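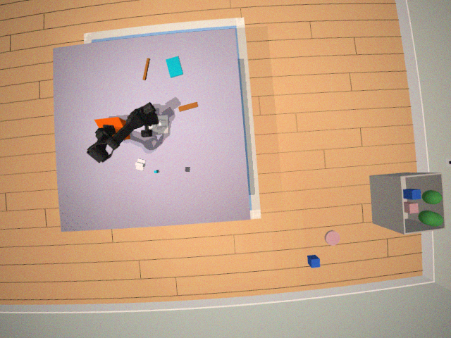 Figure 4. The simulated tabletop used at the open day, seen from above. Some objects are on the table, some are in the grey box and two are on the floor.

4.2 The open day demonstration

Our third source of feedback was the Avham open day in December, where we ran the simulated workspace of Figure 4 on a large screen from mid-morning until the building closed at 5. We had planned it as a side activity. It became the part of the project we learned the most from, and we'd gladly do it again with twice the floor space.

Visitors sat at a small desk with a keyboard and two sliders, and typed a request in their own words. The Endorance planner turned the request into a series of arm movements, and the visitor could watch the arm carry them out, stop it, or take over with the sliders. No one was given a list of commands. We wanted to know what people would say to a robot arm when they had only the picture in front of them, and they said a great deal: 3977 requests were logged over the day, from 577 sessions. A typical session lasted around four minutes.

The layout was kept deliberately plain. The black arm stands on a grey block in the middle of a pale lavender table, and the open-topped box is to the right of the table on the wooden floor. We used cubes, thin sticks, flat pieces and ovals in a handful of strong colours, so that most objects could be named by colour and shape alone. Repeats were put in on purpose. In Figure 4 there is a blue cube in the box and a matching one on the floor, and two orange-brown sticks on the table that differ mainly in the way they lie. A visitor asking for "the blue cube" or "the stick" has left a question open, and the planner must either ask or guess.

Children were wonderful at this. Many of them noticed the doubled objects straight away and set out to trick the arm, which gave us some of our best ambiguous requests. Adults tended to begin politely and in full sentences ("could you please put the little white cube in the box") and then grew shorter and bolder as they went. By the end of a session, "white one, box" was common. The planner coped well with the short forms and less well with requests that leaned on an earlier turn, such as "now the one beside it". We had not tested those nearly enough in the lab.

Size words caused more trouble than we expected. The three cubes in the lower-middle part of the table in Figure 4 are all small, but the cyan one is tiny next to the white one. Visitors called such pieces "the dot", "the crumb" and "the baby one", none of which were in our word list. We added 25 new size and shape words the same evening — a quick fix, and one that should really be replaced by something that learns from use.

Shadows were the other surprise. The arm casts a soft grey shadow on the table, and several visitors told us it helped them judge where the gripper was. A few asked for it to be made darker. We had come close to turning shadows off to save drawing time, and are very pleased we didn't. The overhead view was less popular. It shows the whole layout at once but makes height hard to read, and people using the sliders often brought the gripper down too early.

We also ran the Ollell voice front end for the last part of the afternoon. The hall was noisy and the results are too patchy to report as figures, so spoken requests are left out of the totals above and out of Section 5. Even so, the queue for it was the longest of the day.

Two limits should be kept in mind. The visitors chose to come, and many already liked robots. The starting layout was also changed between sessions using the Ó Flaithearta shuffling method, which spreads objects over the table, box and floor but does not control how hard each layout is. Some visitors had a much easier table than others.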